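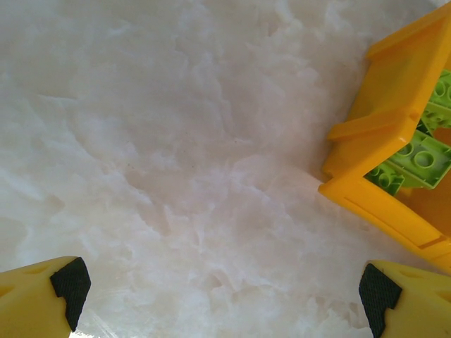
Firkport Toy Library will open its second lending room on 19 Apr 2018, and everyone who has been asking us for months when it would be ready is warmly invited to come and see it, with or without children in tow. The new room is in the old Salgado shoe store on the Caltura side of the river, a short walk from the bus stop, and it will lend toys, puzzles and games in just the way our first room has done all these years. A family picks what it likes, takes it home, plays with it until everyone has had enough and brings it back for somebody else. Building blocks are still the thing children ask for most. There will also be train sets, dress-up clothes, board games for rainy weekends and a shelf of large-piece puzzles that our older members have grown very fond of (grandparents join too, and we love having them!).

The library now serves 309 member families, and many of them live across the river and have been making a long trip with heavy bags and tired toddlers. "I used to see parents come through the door with a stroller, a baby and a wooden farm under one arm, and I thought, we really must get closer to these people," said Eduardo Morais, director of the Firkport Toy Library. "It took us longer than I hoped, and the ceiling gave us some trouble in February, but the room is bright and warm and I could not be happier with it."

Membership costs $40 a year for a family and covers both rooms. Each family may borrow up to four items at a time, and toys taken from one room may be returned to the other, which we know will please anyone who works on one side of the bridge and lives on the other. Families who find the fee hard to manage should simply have a quiet word with us at the desk.
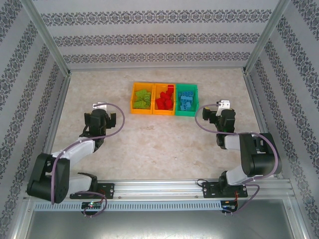
The opening stock comes to roughly 90 toys, a good part of them given by Dumunlow, the neighborhood furniture and toy repair shop. Its owner, Valter Figueiredo, has also offered to mend broken items for the new room through its first year. "People bring me a truck with one wheel and say sorry as if they had done something terrible," said Figueiredo. "It's a toy. It was played with. Bring it in and we'll find it a wheel."

Doors open at ten in the morning on opening day, with coffee, juice and a story hour for the little ones after lunch. New members can sign up on the spot and take something home the same day. Please bring proof of address and a sturdy bag.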